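4.2 Where people put things, and why they can't find them again

I should say at the start of this section that I'm a drawer person. Dinesh Bepari, who shared the interviewing with me, is an open-shelf person, and we argued about it all through the fieldwork, which probably did the questionnaire some good. Neither of us was allowed to write a question without the other one reading it first.

We visited 37 households in Marikar and asked each of them to show us where they kept the small stuff: batteries, sewing bits, spare keys, plasters, the takeaway menus, birthday candles. Then we went back in October and asked them to fetch seven of those items while we stood in the hallway with a stopwatch. The full list of things mentioned in the first round came to 3463 entries once Yu-na Lim had typed it all up and taken out the repeats (she would like it noted that "bits" is not a category, although lots of people told us it was).

The first thing that struck me was how much people remember by height. Ask someone where the candles are and they'll raise a hand before they open their mouth. Up there. Down by the boiler. They were usually right about the height, even when they'd picked the wrong cupboard altogether. One woman went to the correct level in three different rooms before she found her tape measure, and she was quite cheerful about it. In the interviews we'd asked only about rooms and furniture, so this caught us out, and Dinesh added a height column to the coding sheet halfway through. The earlier visits had to be filled in from our notes, and I'd treat those entries with some care.

Labels did less than I'd hoped. Labelled drawers were quicker to search for anybody who hadn't set them up, such as a lodger or a visiting sister. For the person who'd written the labels they made hardly any difference, and in 2 homes the labels were so old that they pointed to the wrong thing entirely. Suleiman Ekwueme thinks we should have asked when each label was written. He's right, and we didn't.

Then there's the matter of seeing what's inside. I went in fairly sure that clear fronts would beat solid ones every time — I own a lot of clear boxes — but the notes don't back me up very well. People with clear drawers tended to look first and open second, which saved them some rummaging. They also told us they felt watched by their own clutter, and several had lined the fronts with wrapping paper to hide it. Once the paper was in, of course, they were back to guessing. The top drawer of a tall unit is an odd case too (Figure 3), as it sits above many people's eye line and so you're judging it from underneath, or on tiptoe.
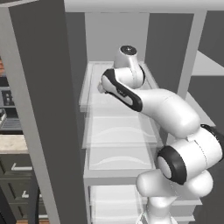 Figure 3. Tall white shelving unit with a transparent uppermost drawer, rendered view.

Top drawers were where the forgotten things lived. Foreign coins, a christening card, instructions for a kettle that had long since gone to the tip. When we asked people why those things were up there, the answer was nearly always that they'd been put away in a hurry before guests arrived. Low drawers got the heavy stuff and the children's stuff, and the middle ones got opened so often that their owners could list what was in them with hardly a pause.

Rafsan Dewan has suggested that we compare all this with the homes in Tridia, where the kitchens are smaller and most storage is built in. I'd like that very much, mainly because I suspect the height effect will shrink when there's only one wall to remember. We come back to the fetching times in Section 4.3, where Dinesh gets his say about open shelves.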